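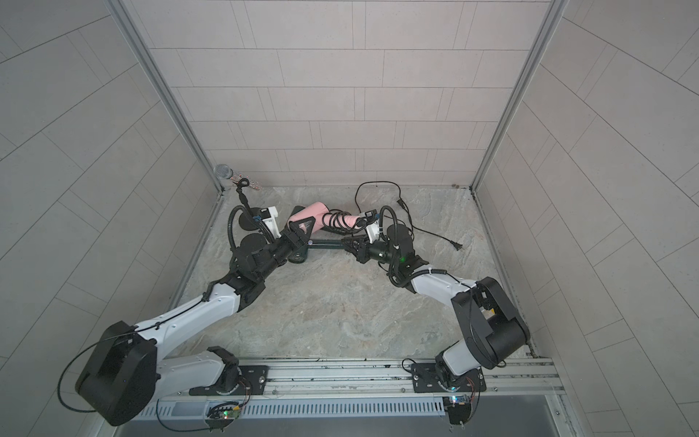 Ticket: socket circuit tripping, first floor, Stonthorpe guest house
Status: open, waiting on parts
Raised by: Nazma Kumarasinghe

Monday, 7.40am
Sockets dead in rooms 3, 4 and the landing. Lights fine. Guest in 4 had a hair dryer on, guest in 3 had the travel kettle going. Reset at the board, held until breakfast then went again. Fridge on the landing was off for a bit, milk binned.

8.15am
It's the RCD going, not the breaker. So not simple overload I think. Board is the Flustel one put in when the extension was done. Label on the door says "upstiars sockets" and that's all, no room numbers.

9.05am
Unplugged everything on the circuit. Reset, held 2 hours. Plugged back one at a time:
landing fridge — fine
room 3 kettle — fine
room 3 telly and lamp — fine
room 4 lamp — fine
room 4 dryer, low, then high — fine
Left everything on. No trip. Annoying.

12.20pm
Tripped with nobody upstairs. Only fridge, tellys on standby and the phone chargers. Could be fridge when the motor kicks in? Moved it to a downstairs socket on an extension lead to rule it out. NB the lead is across the doorway, mind your feet, it can't stay there tonight.

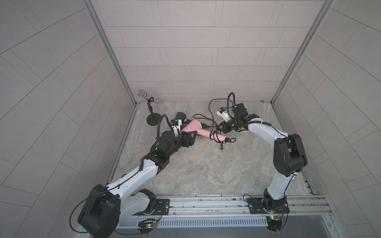 Could a dodgy hair dryer set it off even when it isn't switched on?
It can if it's left plugged in and the fault is in the flex or the plug end. Unplug it at the wall, switching off is not a proper test.

1.30pm
Rang Wickramasinghe Electrical. Put on hold, then rang back by someone in the Skakilville office. They asked for:
date the board was fitted (don't know, looking)
whether it trips more in wet weather (never thought about it)
anything outdoors on the same circuit
Said we don't have anything outdoors. Then remembered the socket by the back step for the hedge trimmer. That was never on the upstairs circuit as far as I know but who knows with that label.

2.10pm
Went and looked. Cover on the outside socket is cracked along the bottom and there's water sat in it. Didn't touch it. Switched upstairs circuit off, got someone to check with a plug-in tester — outside socket went dead as well. So it IS on the same circuit. Brilliant.

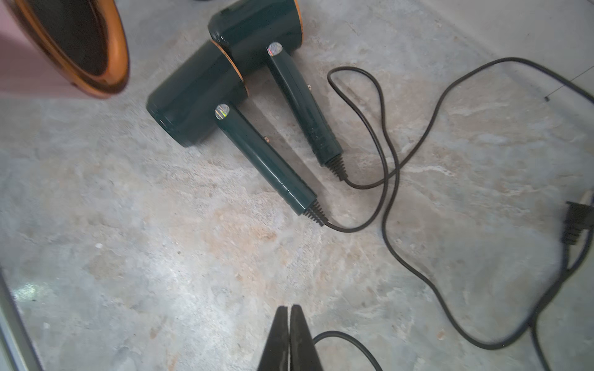
Which explains the milk and the 7.40 trip and probably the one last week nobody wrote down. It rained all night Sunday. Please write them down in future, even if it resets first go.

2.45pm
Called Skakilville again. Electrician booked for tomorrow morning. Call-out is £140, parts on top. Circuit stays off until then, rooms 3 and 4 moved to the back. Fridge stays downstairs but on a proper socket now, lead put away.

Do not reset it "just to see". Tape over the switch, leave the tape alone.

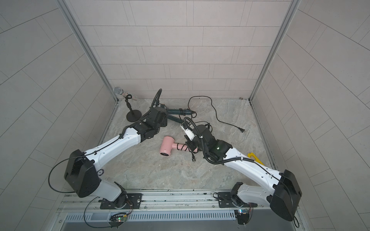

Two arms above the marbled floor, grey wall tiles behind.

4.00pm
Still to do:
find the paperwork for the Flustel board, try the blue folder
relabel the door with actual room numbers
ask about putting the outside socket on its own circuit
refund for room 4? Nazma to decide

Will update once he's been.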